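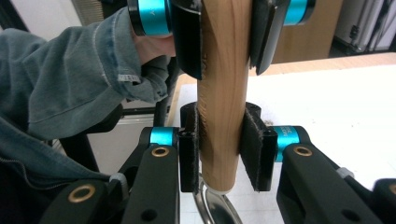
Readers of the last edition wrote in to say that section four skipped straight from "buy a handle" to "start digging", and could there please be something in between? Fair enough! So I've written the whole thing out again, the way I do it at my own bench.

## 4. Getting a new wooden handle ready

You'll want a Drarlow straight handle (mine is the 978, but the 1895 goes on the same way), a rag, fine sandpaper, a small tin of Morin oil and the screw that came with your tool head.

1. Look along the handle from one end, as if you were aiming it. The grain should run the length of the wood. If it wanders off to one side halfway down, take it back to the shop and swap it.
2. Run your bare palm up and down it, slowly. Mark any rough spots in pencil.
3. Sand those spots with 200 grit, always along the grain. I used to go round and round and only made more work for myself.
4. Wipe off the dust and offer the handle up to the socket. It should slide in by hand most of the way and then stop.
5. Too tight? Take a little off the end, turning the handle as you go, and try it again. Keep trying it – you can't put wood back.
6. Stand the tool upright, head down on a scrap of board, and tap the top of the handle with a mallet until it seats.
7. Drill a small pilot hole through the socket hole and drive the screw in.
8. Rub in a thin coat of oil, leave it overnight and wipe off whatever is still sitting on the surface.

**Caution:** keep your fingers away from the socket while you're tapping. Oily rags go flat on the line outside to dry, never screwed up in a bin (they can catch fire by themselves).

**Note:** Braltham heads have a narrower socket, so step 5 takes longer. The Zadeck ones come with a wedge in place of a screw, and for those you want page 44.

I give mine another coat of oil every November, before the tools go away for the winter.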